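Jul 8, 2018

Knots again! I know, I said I was done with knots after the last entry, but the pull results from the Whitelaw spool have been bugging me and I wanted to get it all down while I still remember which bag was which.

Short version: the thread matters less than I thought and how long it has been wound on the spool matters more. The stuff off the inside of a spool comes away in tight little coils (think old phone cord) and those coils fight you when you lay the second throw. You think you've got it flat, you let go, and it has rolled itself into a slip knot. I pulled one of those apart by hand, barely trying.

So I cut lengths from the outside and the inside of the same spool, hung them with a small weight overnight, and tied them up the next morning next to lengths that hadn't been hung. Same knot each time, square, three throws, tails trimmed to 16 mm so slipping would show.
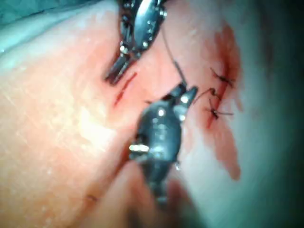

The hung lengths were so much nicer to tie. They still had a lazy curve to them but they went where I put them. I did 38 in total before my fingers gave up, and the only ones that slid under load were from the inside of the spool and had not been hung. One outside length snapped right at the knot, and I'm putting that down to me pinching it with the tool. You could see a flat spot when I held it to the lamp – my fault, I'd leave it out of the averages but keep it in the table.

Also tried wetting the thread first. Vaughan Halliday swore by it at lunch and I wanted to prove him wrong. Well... it helped a little on the first throw and made the second one slide all over the place. Call it a draw.

The load cell drifted again in the middle of all this. I re-zeroed it twice and wrote the readings on the bag labels, so if the sheet and the bags disagree, trust the bags. Sheet is saved as run 1168 in the Zokby folder. Run 803 is the old one with the wrong crosshead speed, please stop copying from it (Keegan A., I'm looking at you).
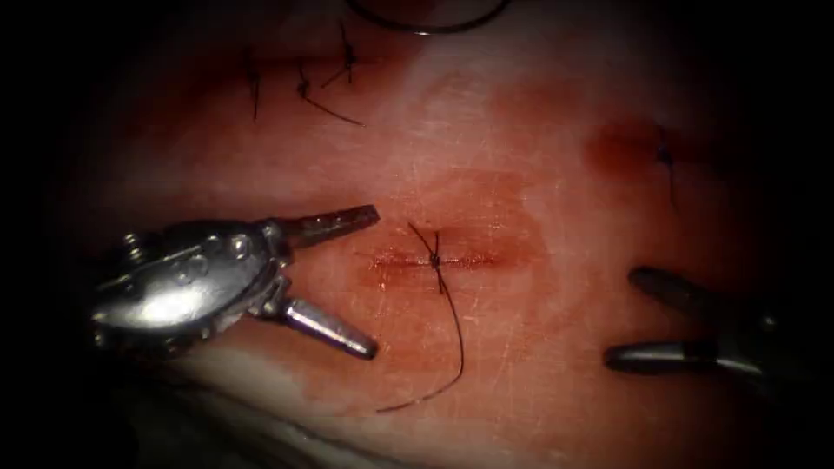
Darcy Maihi read the draft of this and thinks I'm blaming the spool too fast: the inside lengths were also the last ones I cut, so the scissors were duller and I was more tired by then. Fair point, and annoying. She'd shuffle the lengths into plain envelopes and have somebody else hand them over, so the person tying doesn't know what they've got. I'll do that. Theda Seidel has offered to do the handing over if I do her bottle washing.

Other bits while I'm here:

- the Rolura thread is stiffer than I remembered, and needs a fourth throw or it creeps open
- short tails look tidy but tell you nothing after a slip, so leave them long until the pull is finished
- pulling the two ends evenly is HARD. I favor my right hand and the knot tips over that way 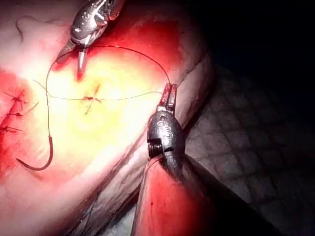
*Dark thread looped over the pad, curved needle out toward the left.*

I've asked Prutgate if they can send flat-wound cards instead of spools. They do them for another line, so it might only be a matter of price. If they say yes I'd like enough to run cards against hung spool lengths and settle it. Last October we did a version of this with a borrowed card and got nothing useful out of it, mostly down to the clamps chewing up the ends. The new clamps have rubber on the faces and I haven't lost a sample to them yet, touch wood.

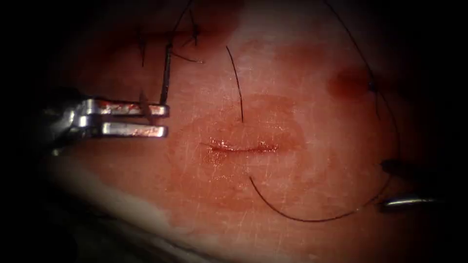 *Short cut across the middle, a little more open at the right end.*

To do: envelopes, new scissors, ask Keegan Rewi where the second set of weights went. The overnight lengths are hanging from the shelf by the window with a paper tag on each – please don't tidy them up, I need them first thing tomorrow.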